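Panagiotis Drakos
August 7, 2020

Right, a long one from me today, so put the kettle on. Several of you have asked when you'll be able to buy a machine that does the laundry – all of it, I mean, including the bit after the tumble dryer – and I've been putting off answering because the answer is long and a bit untidy. Thread follows.

2/ A little background for the newer people. I spent a good many years at Plondier, the linen hire firm, mostly on the finishing floor, and for the last few I was the one sent to look at every new machine somebody wanted to sell us. I have drunk a great deal of trade fair coffee. So I come at this as a laundry man, and the engineers among you must forgive me the odd clumsy word.

3/ First thing to say is that folding machines are old news in the trade. Our big Pfister put 1,365 flat sheets through on a good shift and I was very fond of it. But a person stood at the front and fed every one of those sheets in by the corners, nice and square. Take that person away and the Pfister was a very expensive shelf.

4/ And it only liked sheets. Give it a tea towel and it sulked. Give it a child's cardigan and you were on the phone to the engineer (lovely chap, always came, always charged).

5/ At home it's the other way about. You haven't got a thousand of anything. You've got one of this and two of that, half of it inside out, and a sock stuck in the duvet cover. My wife does our basket in the time it takes to hear the news and she isn't even looking at her hands.

6/ What makes cloth so awkward is that it has no shape of its own. A mug is a mug whichever way up you find it. A towel dropped on the table is a different object each time you drop it, and the corner you want has a way of hiding underneath. We learn to feel for it when we're small and then forget we ever learned.

7/ The people at Protholm, who are trying the two-armed approach, told me their practice cloth gets folded 288 times in a working week. They were very open about the bad ones, too, and I liked them for it. Their best run so far was five tidy folds in a row, then a muddle.

8/ Speed is the other thing. A decent fold was taking their arms 90 seconds when I last heard. I used to train school leavers who were quicker than that by their first dinner break, bless them, and they could chat while they did it.

9/ Mind you, I don't say that to be sniffy! I remember the first ironer at Bruterum, when I was a lad there, and how the older women laughed at it. Two winters later they'd have fought you for a turn on it.

10/ One yellow-green cloth, two arms, and a fold partly made. I could look at this sort of thing all afternoon.
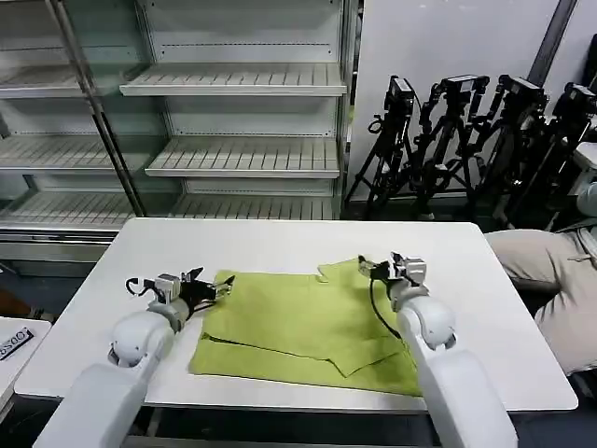
11/ Can a robot fold my washing at home yet?

Simple flat things like towels, slowly and with somebody nearby to put it right, but a mixed family basket is still beyond anything I'd tell you to spend money on.

12/ If you've a bit of money burning a hole in your pocket, a good dryer with a proper moisture sensor will save you more bother than any folding gadget I've been shown. And take things out while they're warm, please. I've been saying it for years and my own daughter still doesn't.

13/ I'm hoping to get back to Protholm in January and I'll ask about fitted sheets, which so many of you have mentioned. Do send me anything else you'd like put to them – replies are open, and I read them all, though I'm slow on a Sunday.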